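Jevudum shared office, Kitchen and Waste Trial
Progress report to the Kan small grants fund, second stage

You asked for a short account of how the grant is being spent and whether the new bins are earning their keep. I will try to give both, though my view on the second is cooler than it was in the application.
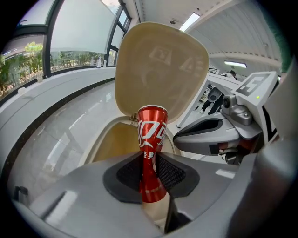
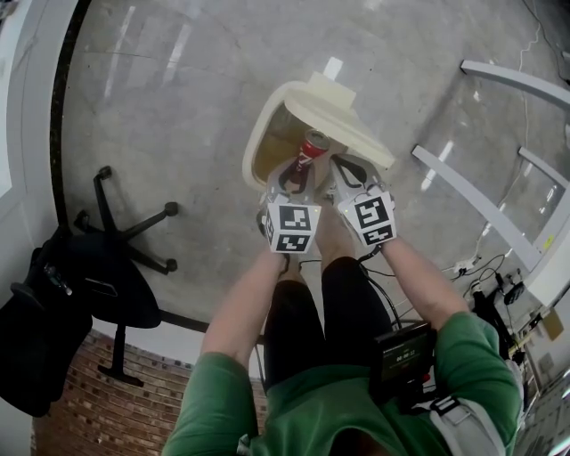
Yung-ching Chung

What the money was for

The grant was 1,000 in total. Of that, 700 has gone on lidded bins, liners and signs, all bought through Bultumex. The remainder is unspent and is meant for a second round of signs and a separate collection for cans. I have not released it yet, for reasons given further down.

The bins

We chose the cream bin with the hinged lid on the strength of the Bultumex catalogue, which promised that a closed lid would make people stop and think before throwing something away. I was doubtful then and I am doubtful now. What a closed lid mostly does is annoy anyone with a cup in one hand and a plate in the other. By mid-morning the lids are usually up and they stay up until the cleaners come through in the evening. A bin with its lid up is the same as the bins we had before, only dearer.

In fairness, the opening is a decent size and a drinks can goes in without any trouble. The bins sit directly on the floor, so they can be pulled out for sweeping, and the cleaners say they prefer them to the old ones for that. The pale plastic wipes clean but shows every coffee drip. I would pick a darker colour another time.

Cans

Cans were the main point of the application, and this is where I have least to show. The stage one report said that can recycling had "improved noticeably". I have looked for what that rested on and found a few remarks made at a staff lunch. No tally was kept before the new bins arrived, so there is nothing to set against whatever we find now. I would ask you to treat that sentence as withdrawn.

What I can say is that cans still turn up in the general waste, some of them with drink left in the bottom. That is a nuisance for everyone further along. Jekitz, who collect from us, turned back 2 bags in June because of liquid in them. They have been patient about it, but they have also made clear that the contract lets them charge.

The window ledge is still used as a halfway house for small things people mean to deal with later. I had hoped that putting a bin near the windows would cure this. It has helped a little – food wrappers have mostly gone from the ledge – but odds and ends remain, and I don't think a bin can be expected to change that.

Signs

The first signs were too wordy. They listed what could and could not be recycled in two columns of small type, and I never once saw anyone read them. A symbol on the inside of the lid is a better idea in principle, but it can only be seen when the lid is open, by which time the person has already decided what they are doing. If we do print again I would like one word, in large letters, at eye level on the wall behind the bin.

What I propose

Before spending any more I would like to run a plain count of cans in the general waste, done at the evening emptying by the same person each time. It costs nothing. If the figure is low, we can leave things alone and return the remainder of the grant. If it is high, the separate can collection goes ahead, with somewhere to pour away the dregs beside it.

I would advise against the foot-pedal bins that Bultumex have since suggested. They may well be good bins, but the case made for them is the same case that was made for these, and it came with no figures either time.

Still outstanding: the liners supplied are slightly too short and slip down inside when the bin is half full. Bultumex have agreed to change them. I am waiting for a delivery date and will forward it when I have one.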